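Why does everything in a kitchen have its own place?

When I was little I thought kitchens just came like that. Spoons in the spoon drawer, cups where the cups go, bread where the bread goes. Then I moved into my first flat and had to put everything away myself, and I found out that somebody has to decide! I put my plates in a cupboard so high that I had to climb on a chair every single breakfast. Silly me.

So let's have a think about where things go, and why.

Start with the things you use most

My friend Munther has a good trick. He stands in the middle of the kitchen and stretches his arms out in front of him. Anything he uses every day has to live somewhere between his knees and his nose. The big cake tin that comes out in January for his sister's birthday can go up high, and it doesn't mind waiting.

Try it at home. What do you reach for first in the morning? A bowl? A mug? Is it easy to get to, or do you have to shout for a grown-up?

Hanging, standing and lying down

Things can be put away in different ways, and I think this is the really clever part.

Some things like to hang. A mug has a handle, and a handle is just right for hooking over a peg. A wooden post with pegs on it is called a mug tree (no leaves, sadly). Mugs can sit in a cupboard too, but on a tree they go up instead of sideways, so they take up less of the table.

Some things like to stand. If you pile wet plates flat on top of each other, the water gets stuck in between. Stand them on their edges in a rack, with a gap between each one, and the water can run down and the air can get in. Air is very good at drying things if you let it reach them.

And some things like to lie down in a basket. Baskets are woven, so they have lots of tiny gaps, and fruit and vegetables can have a bit of air around them. I keep my onions in one. Mine is a bit wonky — I made it myself.

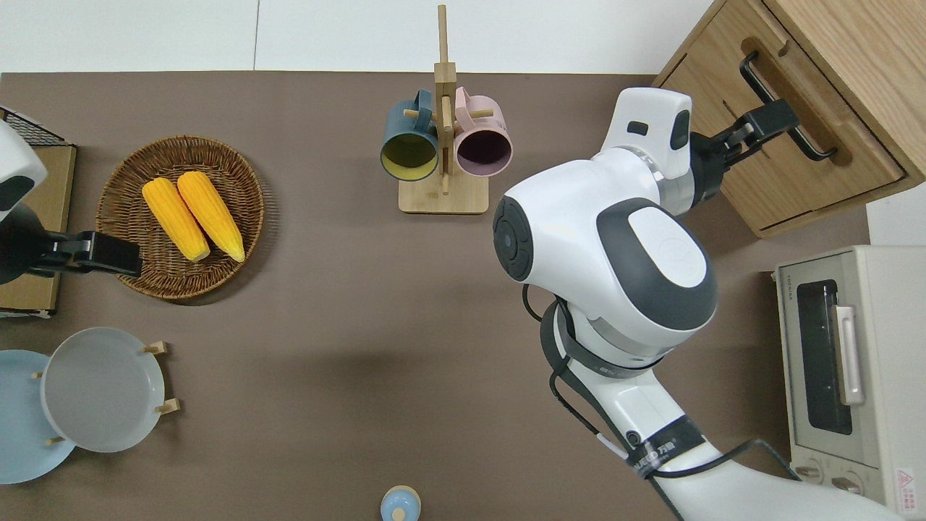
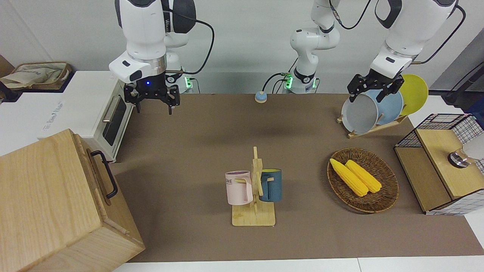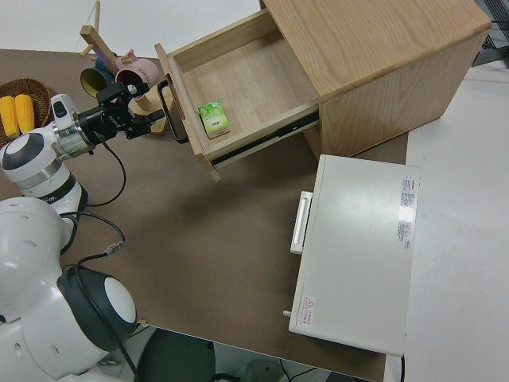
Mugs on a mug tree in all three, and plates in their rack in the middle one.

What about drawers?

Drawers are for things you'd rather not have out on the table. A drawer slides out towards you, so you can look down and see everything in one go, even the bits at the back. In a deep cupboard the things at the back get forgotten. I once found a jar of mustard in mine that was older than my bicycle!

Lots of drawers run on metal slides, one on each side. If yours has them, pull it out slowly and listen. Can you hear it rolling? When a drawer gets stuck, it's often because something inside is poking up too high, and in my house it is always the potato masher.

Have a go yourself

Pick one drawer (ask first, and not the one with the sharp knives). Take everything out and put it on the table. Give the drawer a wipe. Now set a timer for 30 minutes and put things back in a way that makes sense to you. Long things together, small things in a little box so they don't roll about.

When Johanna did this she found 6 bottle openers and no bottles. She kept two of them and gave the rest away.

Then leave it for a week and have another look. If something keeps ending up in the wrong place, perhaps the wrong place is where it wants to be, and you can move its home there. I did that with my scissors, and now they live next to the kettle.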